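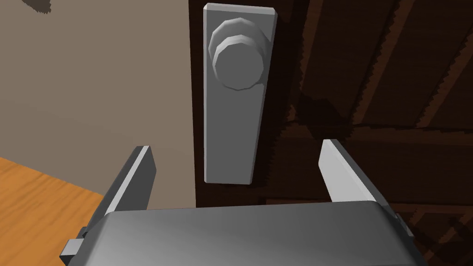 "People imagine we spend the day with robots," says the woman who runs data gathering at Drundetti. "I spend mine with doorknobs."

Her team of two supplies practice examples for a learning system called Zukik. Each one is a simulated arm, steered by a person with a hand controller, doing some dull household job in a made-up room. Doors are this month's work. She wants 50 good runs per room before she'll let the system see any of them, and she is stern about what counts as good.

"Good means boring. You go to the knob, you take hold, you turn, you pull. If you dither, it learns to dither. We had a batch in May where every run paused just short of the handle. That was me, reaching for my tea."

She threw the batch away, then regretted it – the pauses might have been useful as a warning. She now keeps the bad runs in a folder named Lennox, after a cat.

The view from the wrist takes some getting used to. It tips and swings as the arm does, so that a wall is apt to turn up where one expected a floor. New starters manage 10 runs before asking for a lie-down.

"I tell them to stop thinking of it as their head," she says. "It's your hand, with an eye on it. Your hand doesn't care which way up the telly is."

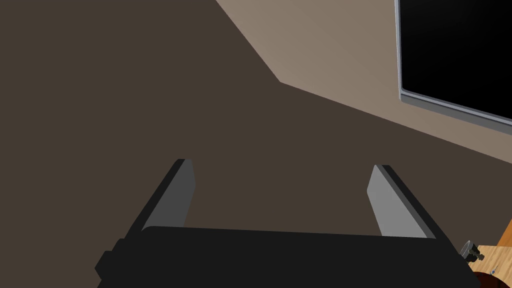 Her colleague at the next desk thinks the telly gets off too lightly. In his view the rooms are far too tidy, and a system raised on clean walls and bare corners will go to pieces the first time it meets a coat on a hook. He has asked for coats. He has been told that coats are hard.

"Coats are hard," she agrees. "Cloth is a nightmare. He can have a hat stand."

The runs go off each evening to Fledodel, where the training is done, and word comes back in the morning as a single figure with no comment. She doesn't mind. She has asked for a second figure, for drawers, which she expects to be worse.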